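Sestard Bagging Set: read me first

Hello, and thank you for downloading the Sestard Bagging Set. It's a small collection about a humble subject, the clear plastic zip-top bag and the odds and ends people put into one, and I've tried to write down everything I'd want to know if I were opening the folder for the first time.

What's in it

There are 417 short recordings, sorted into 9 folders by what goes in the bag. Most of the items are ordinary household things, the sort that collect in a kitchen drawer or beside a sink: sponges, small toys, packets, bits of cloth. We kept the choice deliberately plain, and anything that leaked, crumbled or smelled was dropped early on (the tea bags were my idea, and I'm sorry about them).

Each recording has one line in items.csv giving the folder, the bag size, the items in everyday words and a note on whether the seal was closed at the end. Gráinne Buckley wrote nearly all of the notes, and her spelling of "squishy" has been left as she likes it. 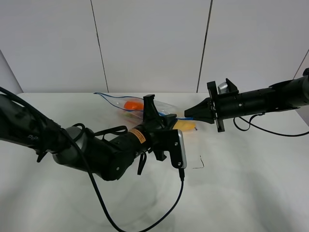 Soft items deserve a word of their own. A sponge will squash down nicely and then spring back just when you'd like it to stay put, so the soft folder has more unfinished seals than any other. We left those in. If you only want bags that were closed properly, filter on seal = yes, and you'll still have over 200 recordings to work with.

Colors are written down simply, as orange, yellow, blue and so on. Where an item has several, we put "mixed" and left it at that, after a long and friendly disagreement between Arsen Harasym and me.

Known problems

The folder called flat_things has two items listed in the wrong order. Bag sizes are missing for 20 recordings, all made in November before we had agreed on what to call the sizes.

Using it and getting in touch

You're welcome to use the set for study or teaching. Please mention Sestard when you do, and send corrections to Larysa Vasylenko, who looks after the item list and is very glad to get them.

Last edited 13th November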